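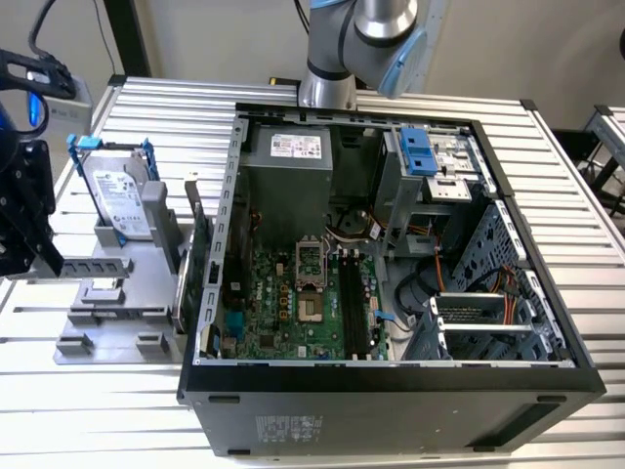
Desktop computer tower with the side panel removed

Jisudia Cup

The Jisudia Cup is an indoor team handball competition for amateur women's clubs in the Jisudia valley. It is played each winter and ends with a final at Steiner Hall in Vumulley. The competition is open to any club that is registered in the valley and can field a goalkeeper, a full court team and substitutes for the length of the season. In its present form it has 13 member clubs.

The cup is separate from the regional league, although most of its players take part in both. Results in one have no effect on standing in the other. Clubs that have been relegated in the league remain eligible for the cup, and several of its better-known results have come from matches between sides at opposite ends of the league table.

History

The competition grew out of a series of friendly matches between Vumulley and Retari, the two largest towns in the valley. The matches were first played outdoors on asphalt school courts and were often called off for rain or frost. They moved indoors when Steiner Hall was enlarged and given a court of regulation length. Clubs from the smaller settlements began asking for fixtures of their own soon afterward, and a knockout bracket was drawn up to fit them in.

The early knockout format was unpopular with clubs that traveled a long way and were eliminated on the first evening. A group stage was added in response. The change lengthened the season considerably and required the use of a second venue, the municipal gymnasium at Retari, which has a shorter run-off area behind the goals and lower seating on one side only.

For several seasons the final was held in each town in turn. The arrangement was dropped after a final at Retari in which spectators stood along the sideline and play had to be stopped repeatedly. The final has been held at Steiner Hall ever since.

Format

Play begins in November. The clubs are drawn into groups, and each club meets every other club in its group once. A win is worth two points and a draw one. Where clubs finish level on points, the result between them is considered first, followed by goal difference across the group and then by goals scored. If the clubs still cannot be separated, lots are drawn at the hall desk in the presence of both captains.

The leading clubs in each group advance to the knockout rounds. Early knockout matches are single fixtures at the home court of the club drawn first. Semifinals are played over two legs, with the total score deciding the winner. The final is a single match.

Matches consist of halves of 30 minutes with a break between them. Group matches may end in a draw. In the final, a drawn match goes to extra time and then, if needed, to seven-meter throws.

Rules particular to the competition

The cup follows the standard rules of indoor handball, with a small number of local variations. A player may appear for only one club in a season, even if she changes her place of residence. A club that is short of goalkeepers through injury may borrow one from a club already eliminated -- with the written consent of both teams -- but the borrowed player may not take seven-meter throws.

Use of resin on the ball is not permitted at either venue. The rule began as a condition of hire at Steiner Hall, where the floor is shared with badminton and gymnastics, and was later extended to Retari so that all matches would be played alike. Visiting players used to a treated ball have at times found the adjustment difficult, and the valley style of play is often said to favor short passing and two-handed catching as a result.

Notable players

Macarena Pereyra, a left-handed right back, is generally regarded as the most successful player in the history of the cup. She joined Retari as a junior and captained the club in several finals before moving into coaching. Her jump shot from behind the nine-meter line was widely copied among younger players in the valley. As a coach she favored an advanced defense, with one player placed well ahead of the goal area to disrupt passing between the backs.

Trophy

The winners receive a shallow silver-plated bowl on a dark wooden base. The names of winning clubs are engraved on a band around the base, and a second band was fitted when the first became full. The bowl is kept by the holders until the following semifinals and is then returned to Steiner Hall. Members of the losing side in the final receive medals.

See also

Steiner Hall
Sport in Vumulley
Retari municipal gymnasium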